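Brivari publishes revised hand-washing guidance for coated frying pans
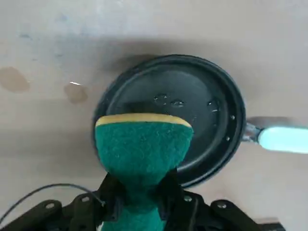 Kitchenware maker Brivari has issued a revised care sheet for its coated frying pans, covering hand washing, drying and the cleaning of worktops. The sheet replaces the version packed with pans until April and applies to all sizes in the current range.

The main change concerns sponges. Two-layer sponges may still be used, but only the soft side should touch the inside of the pan. The scouring side wears the coating, and the damage first shows as dull patches on the base. Metal wool and scouring powder remain excluded.

Pans should be left to cool before washing. Cold water on a hot base can warp the metal. Wash with warm water and a little washing-up liquid, rinse, then wipe dry, including the inner slope and the neck of the handle, where droplets tend to stay behind.

"Most of the pans returned to us have been scrubbed too hard," said Renata Nowakowski, head of product testing at Brivari. "A soft sponge and 2 minutes of soaking will deal with ordinary cooking residue."

The sheet also advises against setting a pan down on a stained worktop before the surface has been wiped. Brown marks from oil or tea can transfer to the underside and burn on at the next use.

Printed copies will be supplied to retailers in packs of 200. Replacement sheets can be requested from Brivari customer service.

Press contact: Benedikt Strebel, Brivari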